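The Drulwood Letter

One: The Counter

When I moved to Drulwood I had a blog the way other people have a cough. It was called the Drulwood Letter, though it was addressed to no one in particular, and I wrote it at the kitchen table between the washing-up and the ten o'clock news. I wrote about the towpath, the price of plums, and the bakery that had changed its name to Kalludance for reasons the new owners were never able to explain to me, although they were very kind about it and gave me a bun.

At the foot of the page sat a little counter, which had come free with the template. By the end of January it stood at 827, and I should confess that a good many of those were me, checking whether it had moved.

Then I put up a piece about the Mahlangu, the old picture house by the station, and how my aunt used to take me there when I was small and let me hold both tickets. I added it late, with two spelling mistakes in it, and went to bed. By breakfast the counter said 1,635. I made a second pot of tea and sat looking at it in my dressing gown, feeling as though I had left the front door open all night and found the hall full of polite strangers.

After that, of course, I couldn't write a thing. I bought a book on headlines. I learned that a title ought to have a number in it, so I wrote one called 41 Ways to Enjoy a Canal, and got as far as the eighth way, which was to sit near it. I moved the whole blog over to a service called Sidia, which promised to tell me what my readers wanted, and every evening it sent me a chart with a line on it going gently downhill — like the road to the allotments, only less pleasant to walk.

I kept my ideas on scraps of paper in those weeks, most of them no more than a word or a squiggle I had been sure I would understand in the morning.
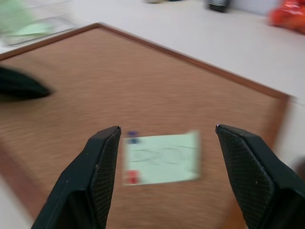 Two: The Comment

It was nearly spring when the comment came. It was on the plum piece, of all things, the very first I had ever written, and it was signed only "a reader by the lock". They said they had been reading since the beginning, usually aloud, to a husband whose eyes had gone, and that he had asked whether the person who wrote about plums was quite well, as she had started to sound like a leaflet.

I read it standing up with my coat still on. Then I read it again sitting down, and I laughed until I had to look for a handkerchief, for it was perfectly true and rather well put, and I had been thinking for a month that the trouble was my choice of typeface.

I didn't answer straight away. I walked down to the lock instead, in the last of the light, and there were four or five cottages there with their lamps on, and I had no idea which was theirs. I found I didn't want to know. A woman was bringing in her washing and we said good evening to each other, and I noticed she had pegged every sock with its partner, and I thought about that the whole way home.

So I took down the canal list — all eight ways of it — and I turned off the counter, after hunting through the settings for most of an hour. Then I wrote about the socks. It ran far too long and wandered off in the middle to talk about my mother's peg bag, and the heading had no number in it at all.

When it was done I shut the kitchen door so as not to wake the cat, and read it aloud from start to finish, slowly, as one might to a man sitting in the other chair. There was one sentence I stumbled over. I mended it, read it through once more, and pressed the button.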